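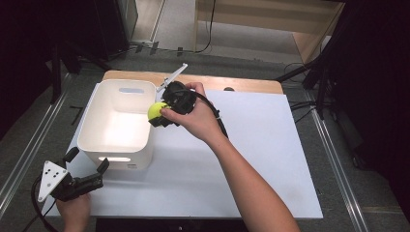
Maintainer: the data lead, Tekmont Household Tasks group

Tekmont Tidy-Up Set, README

Contents of this file

1. Purpose
2. Tasks
3. Collection setup
4. Files
5. Success labels
6. What policies trained on this data can do
7. Known problems
8. Splits
9. Use and citation

1. Purpose

The set was collected to answer a narrow question: can a two-arm machine with parallel jaws put loose items into a container at a rate and reliability that a household would accept. Picking up toys, balls and small goods from a table is usually listed among the easy chores. Our results put it somewhere in the middle. The data is released so that other groups can check that ranking on their own hardware.

Demonstrations were made by people using hand-held grippers. No robot arm was used during collection. The jaw geometry matches the gripper sold with the Zuccaro arm, so the recorded motions can be replayed on that arm after retargeting. Replay on other arms has not been tested by us.

2. Tasks

There are four task families.

ball_to_bin: one or more balls are moved from the table surface into an open bin. The ball is released inside the rim. Throws and rolls are excluded. The picture at the head of this file is from this family, with a tennis ball held in the right gripper next to the rim of a white plastic bin.

bin_to_surface: the reverse. Items are taken out of the bin and set down. Balls must be at rest before the episode is closed.

handover: one gripper passes the item to the other above the table, then the second gripper places it.

parts_sort: small shop-floor parts are sorted into two trays by size. This family was added in June at the request of the Pornley site and is smaller than the others.

Task text is stored with each episode as one short sentence. Several wordings exist per family. The wording was drawn at random and read to the operator before the episode began.

3. Collection setup

All episodes were collected at the Prudbridge site except parts_sort, which was collected at Pornley. At Prudbridge the operator works over a white sheet laid on a wooden table and holds one gripper in each hand. Both grippers are cabled. The cable runs back along the forearm and limits wrist rotation to some degree, mostly in roll past 90 degrees. Operators were told to stop and re-grasp before forcing it.

Start positions of the items were set from a printed card. The bin position was varied between episodes but kept on the sheet.

Operators rested after every 16 episodes. Episodes directly after a rest are slightly slower than the rest of the session. We left them in.

4. Files

episodes/ - one folder per episode, numbered from zero without gaps
episodes/N/head.mp4 - head view video
episodes/N/grip_left.csv - left jaw opening and pose
episodes/N/grip_right.csv - right jaw opening and pose
episodes/N/task.txt - the sentence read to the operator
episodes/N/label.json - success label and failure code
meta/sessions.csv - site, session, operator code
meta/splits.json - see section 8
tools/ - reader and a small viewer

The release holds 2,364 episodes. Poses are given in the table frame, in meters and quaternions, scalar last. Jaw opening is normalized, with 0 closed and 1 fully open. Time stamps are in seconds from the start of the episode and are shared by all files in a folder.

The reader returns arrays resampled to the video rate. Use the raw option if you need the original gripper samples. The viewer needs a display and will not start over a plain remote shell.

5. Success labels

Each episode carries one label: success, partial or fail. A labeler who was not the operator assigned it from the video. Partial means that the item reached the container but another condition was broken, for example the bin moved by more than its own wall thickness, or the wrong gripper was used in a handover.

Failure codes:

D - drop outside the container
S - slip inside the jaws, item recovered
B - bin struck
T - time limit passed
X - tracking lost, episode kept for reference

Code X episodes should be dropped before training. The reader does this by default.

6. What policies trained on this data can do

We trained one baseline per family and ran it on the Zuccaro arm pair. Detailed logs are in a separate archive. The short version follows.

ball_to_bin works well enough to be useful when the bin is where the policy expects it. Most of the failures are at the rim. The gripper carries the ball low, as the human operators often do, and the arm has less feel for contact than a person. A person who brushes the bin corrects at once. The baseline pushes on and moves the bin. Raising the carry height by a fixed offset removes many of these contacts and makes each cycle longer.

bin_to_surface is worse. The jaws have to enter the bin near the walls, and a round item rolls away when touched off center. The baseline will chase it along the wall until the time limit.

handover is not solved. The two arms agree on a meeting point but not reliably on who lets go first.

parts_sort is the closest to practical use, with fixed trays and good lighting. It is still slower than a person at the same bench.

Our reading is that these policies can take over one step of a chore when somebody has laid out the work. They can't yet be left with a messy room. Nothing here measures cost, noise or safety around people, and the numbers in the archive should not be used for that.

7. Known problems

- Head video moves with the operator. Don't assume a fixed camera.
- The gripper often hides part of the item at the moment of release. Labels in those cases rest on the frames after it.
- White bin on white surface. Edge detection on the near wall is poor in bright sessions - mask by depth if you have your own estimate.
- Left-hand data is thin. In single-hand episodes most operators used the right gripper.
- Around 300 episodes have a jaw opening offset caused by a late zeroing step. They are flagged in meta/sessions.csv with zero_late = 1. The offset is constant within a session and can be subtracted.
- Soft items are not included. Cloth, bags and plush toys behave differently in these jaws and no claim is made about them.

8. Splits

Train, validation and test are split by operator code. No operator appears in more than one split. An additional test list, bin_shift, holds episodes with bin positions absent from train. Report both if you report ball_to_bin.

9. Use and citation

Free for research and teaching. Commercial use requires written permission from Tekmont. Cite as: Tekmont Tidy-Up Set, version of October 14, 2023. Report corrupt folders through the issue tracker, with the episode number and the reader version.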